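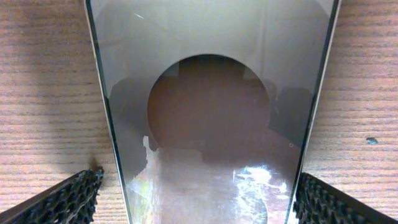 Glass on the wood, with something round and reddish-brown in the reflection.

So I sold the car in April, and by May my whole personality was the number 72 bus.

I'm not proud of it. I had an app, a laminated pass and opinions about the transfer at Aravena. My sister-in-law Hina Gondal did the math for me at her kitchen table (insurance, gas, the parking spot behind the building) and slid the paper over like a ransom note. I was paying more for that car than for groceries!

"You go to Rilside and back," she said. "That's it. That's your whole life."

Rude, but okay.

The first week I missed the bus twice and walked home past the Goston rail yard in the wrong shoes. The second week I met So-yul Ham, who gets on two stops after me with a folding bike and no patience for anybody's backpack.

"You're the one who runs," she said.

"I'm the one who runs," I said.

She told me she had an old bike in her shed, blue, bad brakes, 20 bucks. I hadn't ridden since eighth grade - I'd gone into a hedge, there were witnesses. I said I'd think about it. I thought about it for one stop.

That Saturday feeling hit me on the hill down to the river, both hands squeezing brakes that did nearly nothing, yelling sorry at a man with a stroller. At the bottom the 72 went by, and I rang my bell at it.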